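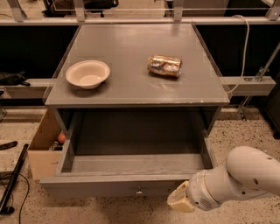
Why Guinea Pigs Never Stop Chewing

By Tamsin Gilchrist
June 26, 2006

If you have ever sat next to a guinea pig's cage, you know the sound. Crunch, crunch, crunch. It stops for a little while, and then it starts again. Guinea pigs chew in the morning, in the afternoon, and in the middle of the night. They have good reasons for it, and most of them have to do with their teeth and their bellies.

Teeth that keep growing

You get two sets of teeth in your life. Your baby teeth fall out, your adult teeth come in, and after that they stay the same size. A guinea pig's teeth are different. They grow for as long as the animal is alive.

A guinea pig has 20 teeth. The four you can see are the front teeth, called incisors. There are two on top and two on the bottom, and they work like scissors to snip food into pieces. The other 16 are hidden far back in the cheeks. These are the grinding teeth, and they mash the food before it is swallowed.

Between the front teeth and the back teeth there is a long gap with no teeth in it at all. Rabbits have a gap like this too.

All of the teeth push slowly out of the gums, a tiny bit every day. Chewing rubs the top teeth against the bottom teeth, and this wears them down. As long as the guinea pig chews enough, the growing and the wearing even out.

What happens if the teeth get too long?

A guinea pig with long teeth has a hard time eating. The back teeth in the lower jaw can grow over the tongue like a little bridge. Then the guinea pig can't swallow well. It may drool, or drop its food, or walk up to the dish and then walk away again.

A guinea pig that stops eating can become very sick in less than a day. If your guinea pig won't eat, tell a grown-up right away so they can call the vet. The vet can look at the back teeth with a special tool and trim them if they need it. You should never try to trim the teeth at home.

Why hay is the most important food

Wild relatives of the guinea pig live in South America and eat grass. Grass is tough, and there isn't much energy in each bite, so they have to eat a lot of it. Pet guinea pigs have the same kind of body, and hay is just dried grass.

Hay makes the jaw slide from side to side, and that is the best kind of chewing for the back teeth. Pellets break up after a few bites. A guinea pig that eats only pellets gets full before its teeth have done enough work.

Timothy hay and orchard grass are both good for adult guinea pigs. Alfalfa is richer and has more calcium. It is fine for babies and for mothers who are expecting babies, but it is too much for most adults.

My own guinea pig, Ornlow, pulls all the hay out of his rack, sits on it, and then eats what he is sitting on. I give him a fresh pile in the morning and another before supper.

A long trip through the belly

Grass and hay are full of fiber. People can't get much out of fiber, but guinea pigs have help. Part of their gut is a big pouch called the cecum (say "SEE-kum"). Millions of tiny living things called bacteria live inside it, and they break down the fiber.

Some of the goodness is still left over at the end. So guinea pigs make a special soft dropping and eat it, straight from their bottoms. It may sound gross to you, but it is healthy for them. The second time through, their bodies take in vitamins they missed the first time. The hard, dry droppings you sweep out of the cage are the ones they have finished with.

The gut has to keep moving all the time, and food going in at one end keeps it moving. This is another reason for all that chewing.

Don't forget vitamin C

Most animals make vitamin C inside their own bodies. Guinea pigs can't, and neither can you. They have to get it from food every day. Red and green bell peppers have plenty of it. A guinea pig that doesn't get enough can have sore joints, a rough coat, and bleeding gums.

Vitamin C fades as food gets old. Look at the date on the pellet bag and keep the bag closed in a cool, dark place.

Things that are safe to chew

Plain cardboard tubes with no ink or glue
Untreated apple twigs, washed and dried
Mats and tunnels woven from hay

Things to keep away

Electric cords
Plastic bags
Painted wood
Cedar branches
House plants, unless a vet says they are safe

Words to know

Incisors: the front teeth, used for cutting
Cecum: the pouch in the gut where fiber is broken down
Fiber: the tough part of plants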